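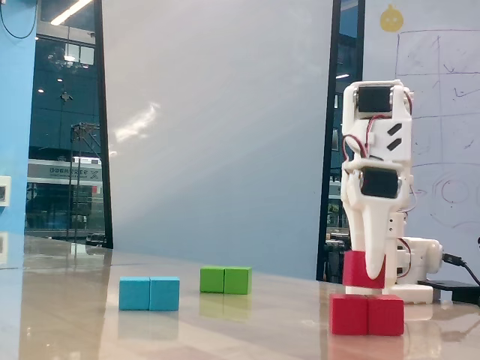
Mittwoch, 12. August 2020

Nach mehreren Anfragen aus der Leserschaft sei an dieser Stelle dargelegt, nach welchen Grundsätzen ich meine Sommergarderobe in diesem Jahr zusammengestellt habe. Im Mittelpunkt steht ein knielanges Leinenkleid der Firma Ljungberg in gebrochenem Weiß, das ich im Januar im Ausverkauf für 65 Euro erworben habe. Der Schnitt ist gerade, die Taschen sind seitlich eingelassen und tief genug für ein Telefon.

Das Kleid knittert. Wer dies als Mangel empfindet, sollte von Leinen grundsätzlich Abstand nehmen. Ich wasche es bei 30 Grad und hänge es unausgewrungen auf den Balkon; gebügelt wird lediglich der Kragen.

Für kühlere Abende hat sich die Strickjacke von Pristunell bewährt, die mir Hjørdis Holmgren freundlicherweise überlassen hat. Die Ärmel mussten gekürzt werden. Diese Arbeit übernahm die Änderungsschneiderei Magnusson in Literby, deren Inhaber Holger Magnusson hierfür 20 Euro berechnete.

Weniger zufriedenstellend verlief die Anschaffung der Sandalen von Drudov. Der Fersenriemen scheuert auch nach zwei Wochen noch, und die Sohle ist auf Kopfsteinpflaster zu dünn. Von einer Empfehlung wird daher abgesehen. Die Rücksendung ist veranlasst, eine Bestätigung des Händlers steht noch aus.

Der nächste Beitrag behandelt Regenmäntel.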